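Notebook, July, 4:15 pm

Cold water rig finally behaving, so I'm writing this down before I forget which knob did what. For anyone who picks this up from me: this is the hand-in-cold-water work, the breathing arm, the one where people put a hand in the tank and tell us when it starts to hurt and then when they've had enough. The music arm is Wekesa's and it's in his book.

So the drift problem. All last week the bath crept warmer over a session and I kept blaming the chiller (sorry, chiller). Murali came by with his coffee, looked at it for maybe a minute and asked why the pump was pushing water straight past the probe. Good question! The probe was sitting right in the outflow, reading nice and cold while the far end, where the hand goes, was doing whatever it liked. Moved it to the hand end, clipped it to the mesh, and the readout matches the glass thermometer now. I feel a bit silly, but also very pleased.

Which does mean the early pilot runs are suspect. I've put a pencil mark next to each one in the log and I'm leaving them out until I've talked to Wycliffe. He'll want to keep them, I'd want to drop them, and we'll probably end up reporting both ways.

Ran myself through the full thing twice after lunch. Left hand, no breathing: threshold came on fast, then that deep ache in the knuckles that I hate. Long break, hand in the room temperature basin, then the same hand with the slow breathing track. I lasted longer the second time, but I knew exactly what was coming and I badly wanted it to work, so that's worth nothing as data. What I did learn is that the track is too wordy. The woman on the Piseck recording talks right over the moment where you're supposed to say "pain," and I missed my own cue the first time through. Seung-woo says he can cut a version with the talking only at the start and just the soft chime after that. Told him yes please, and could the chime be lower, it sounds like an elevator.

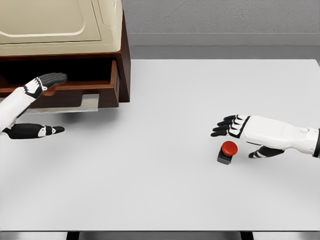 Other thing that came up is the rating slider. We've got it going from 0 to 100 and people (well, me, Seung-woo and Sinan, who all had a go) park it on the round numbers and leave it there. Sinan thinks we should hide the number completely and just have words at the two ends. I like that a lot. The software lets you do it, there's a checkbox buried in the display tab, and you have to restart Skomis afterward or it ignores you. I lost a good chunk of the morning to that restart, so: TICK THE BOX, SAVE, QUIT, REOPEN.

Also set the hard stop. Hand comes out at 5 minutes no matter what, even if the person says they're fine. The screen goes orange and it beeps. I tried it with the sound off and it's easy to miss the orange if your eyes are closed, and of course in the breathing arm everybody's eyes are closed, so the sound stays on. We should say the words out loud too.

Skin temperature: the little Girnby sensor falls off in water if you use the white tape. The clear tape is fine. Dry the hand properly first, and go around the wrist and back over itself. Don't pull it tight, Sinan had a red line on him for an hour.

Sampling is set to 3000 a minute, way more than anybody needs for skin temperature, but the pulse channel shares the same box and I couldn't find a way to split them. Files are big. I'll ask Kinyua support if there's a setting for it, and if not we'll thin them out afterward.

Wycliffe wants to know if we can add a plain "just sit quietly" group, so that it's breathing against sitting and not only breathing against nothing. I think he's right and I think it's going to wreck my schedule. Would need another 2 weeks of the room at least, and the ethics form has to go back for a change. I'll draft the paragraph tonight if I'm not too tired.

To do:
new track from Seung-woo, then rerun on me and on Murali (he's volunteered, he has no idea)
more clear tape
hide the slider number on the second laptop as well
ask Wekesa what he uses to keep the basin at room temperature, mine was chilly by the third go
left hand still feels weird, switch to right tomorrow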